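Closing date extended – applications now taken until the end of May

# Evening Kitchen Assistant (part-time), Brullstead Community Supper Club

Brullstead Supper Club is looking for a kitchen assistant to join us for three evenings a week at the hall on Fondov Road. The post is paid and permanent after a trial period. You don't need catering qualifications, and you don't need to have worked in a professional kitchen before.

The supper club cooks a hot evening meal for people who live in the north end of Brullstead and would otherwise eat alone, or eat badly, or both. Most of our diners are over seventy. We also get students from the Bonda halls, a few families, and people coming off shift at the laundry. Everyone pays what they can into the tin by the door and sits wherever there is a space.

## The work

The head cook, Nhàn Sầm, plans the menu and runs the stove. You would be working alongside her from set-up to lock-up. A normal evening includes:

- peeling, chopping and weighing out
- washing up by hand during the cooking (the dishwasher is for plates and cutlery only)
- laying tables and putting out water, bread and drinks
- serving at the hatch
- writing the allergen board and keeping it right when the menu changes
- wiping down, mopping and taking the food waste out to the yard bins

One evening in the week is a soup evening and is quieter. We use it to clean the fridges, turn out the dry store and check dates. If you like that sort of job you will be popular here.

The kitchen is small. There is one six-burner range, one oven that runs hot at the back, and a cold store down three steps. The steps can't be altered, so the post involves carrying crates up and down them, usually potatoes and tinned goods. If you can do the rest of the job but not the lifting, ring us before you decide against applying. The work can be split differently and has been in the past.

Food comes from the wholesaler, from the Ķēniņš bakery (bread and rolls, left over from the day's baking) and from shops and households who drop things off. Donations are mixed. One delivery may be all carrots and the next may be tins, cartons and packets with labels in several languages. You would be expected to sort these, put aside anything out of date, and find out what is in a product before it goes on a table. Drinks put out for diners count as food for this purpose. Milk drinks, sweetened or plain, go on the allergen board along with everything else.

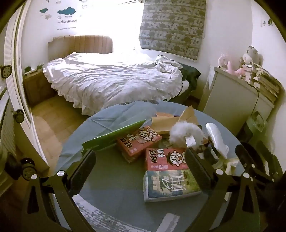 Several of the people who eat with us were asked what they wanted from the new assistant, and Maureen said she would like someone who remembers that she can't have dairy without her having to say it at the hatch every time. She added that she would also like the custard to be thicker for those who can have it, and that the last assistant was very good with names but slow with the tea.

We think that is a fair description of what matters. Speed can be picked up. We can show you how to portion a tray bake or get a stockpot clean. Taking care over what people can and can't eat, and being pleasant to them at the end of a long evening, is what we will be looking for at interview.

## Hours and pay

The hours are 15 a week, worked as three evenings of five hours. Start time is 4 pm. We serve at 6 pm and aim to be out by 9 pm. The evenings are fixed a month ahead and you can swap with the relief assistant if you both agree.

Pay is at the local living wage rate, reviewed each spring and paid monthly into your bank account. You get paid holiday in proportion to your hours, and we close for 10 days over Christmas and New Year, which is paid and does not come out of your allowance. You eat with us on the evenings you work. Aprons are provided and washed. Shoes are not provided and need to be closed and non-slip.

The trial period is 6 months, with a short meeting halfway through.

## What we need from you

You should:

- be 18 or over, as you will sometimes lock up alone
- be able to read labels and write clearly in English
- be comfortable on your feet for most of five hours
- be willing to take the basic food hygiene course in your first month (we pay for it, and for your time)

A second language would be useful. Vietnamese, Latvian, Polish and Cantonese are all spoken at the tables, and Nhàn's shopping lists are half in Vietnamese – though she will translate.

We will ask for two references. One can be from somebody who knows you outside work. A basic criminal record check is carried out for everyone who works in the hall, and we cover the cost. A conviction does not rule you out, and we would talk to you about it first.

## How to apply

Send us a letter of no more than two pages, or a voice message of up to five minutes if you would sooner talk than write. Tell us what you have done before, paid or unpaid, and which evenings you could not work. You don't need to send a CV. Paper letters can be left at the hall office or handed in at the hatch during serving.

Anyone we interview will be invited to come in for part of an evening first, to see the kitchen and help with serving. The visit is paid, and you can bring a friend, who will be given a meal. Interviews are held in the small room upstairs. There is no lift, so tell us if you need to meet on the ground floor and we will use the hall instead.

If you applied before the closing date was moved, your application still stands and you don't need to send it again. Please do let us know if your telephone number has changed.

Questions about the job should go to Nhàn Sầm at the hall. She is in the kitchen from early afternoon on cooking days and is easiest to reach before 4 pm.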